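Mersha Memorial Home opens a second family room in Worlow this May 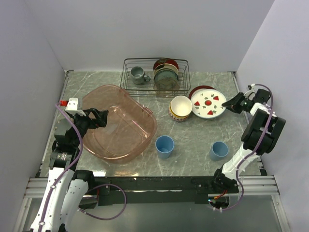
WORLOW — Hi, it's Sumeya Lemma from Mersha Memorial Home, and I have news I've been itching to share! In May we're opening a second family room at our Primwood Street building, and we're starting a free obituary help desk to go with it.

If you've ever sat with us, you know the old front room. It's a nice room, but it gets tight once the cousins from Driltden show up (and they always do, bless them). The new one seats 40, it opens straight onto the side parking lot, and there are only 2 steps fewer than I'd like to brag about between you and the coffee. Families can use it before a visitation, after a burial, or just to sit for a while. We won't charge extra for it.

Now, the help desk. Writing a notice for your mother or your husband is hard, and I've watched people stare at a blank sheet for an hour trying to remember how Aunt Ruth spells her last name. So my colleague Mulugeta Gebreyes will sit down with you and get it all in order — the names, the church, the service time, where to send flowers or gifts. He's been writing notices here for six years and he is very patient about great-grandchildren. You don't have to hold your service with us to use the desk. Just call ahead, or come by after 10 AM and ask for him.

The work cost us around $3000, mostly flooring and a wider door for wheelchairs. I picked the paint, so please direct complaints to me.

We're having an open house too, and I'd love for you to come. Bring the kids, ask the questions you've always wanted to ask about pre-planning, or just have a cookie and say hello. Mulugeta will have blank notice worksheets to take home, and he'll go over one with you on the spot if you like. Parking is free on the side lot, and the street spaces are fine once school lets out.

Call the front desk for the open house time or to set up a visit with Mulugeta. Reporters are welcome to ask for me, Sumeya — I'm usually the one who picks up.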